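Category: Skills Lab > Suture Pads > Set-up and First Use

Section 4: Closing a practice cut with interrupted stitches

The Kanitz pad is sold as "lifelike". Treat that word with caution. It will teach you spacing and knots, but we doubt that any pad teaches you how living tissue behaves.

1. Set the pad on a flat, dark surface. Pale thread trays make it harder to see your tails.

2. Choose a dark thread. White thread on a white pad looks smart in the catalogue and is a nuisance to everyone else.

3. If you use the red dye, put it along the cut and stop there. It spreads into the pad and won't wash out, whatever the label on the bottle says.
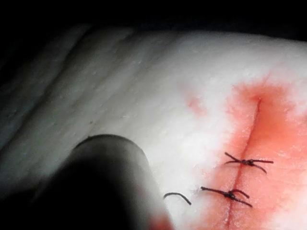

4. Tie each stitch off by itself and set the knot to one side of the cut, never on top of it. Trim the tails, but leave enough to grip when you take the stitch out.

5. Look at the edges before you go on. Slight puckering usually means you have pulled too hard. Some guides call this "good tension" – we don't.

NOTE: The Bermúdez booklet claims that skill comes after 395 stitches. We have found no basis for that number and suggest you ignore it.

6. For the next stitch, hold the curved needle in the jaws of the driver, clear of the point. Check that it doesn't rock.

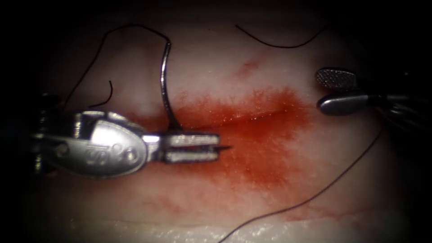 7. Keep the loose thread away from the driver's joint. Draw it through slowly, following the curve of the needle – a straight tug tears the hole.

CAUTION: A practice needle is as sharp as any other. Never feel for a dropped one with your fingers.

8. Put used needles in the sharps tub. The Gresau tub has a lid that is said to lock itself. Press it shut anyway.

Related items
Gresau sharps tub, small
Kanitz pad, refill skin
Brorisberg thread pack, dark
Section 5: Taking stitches out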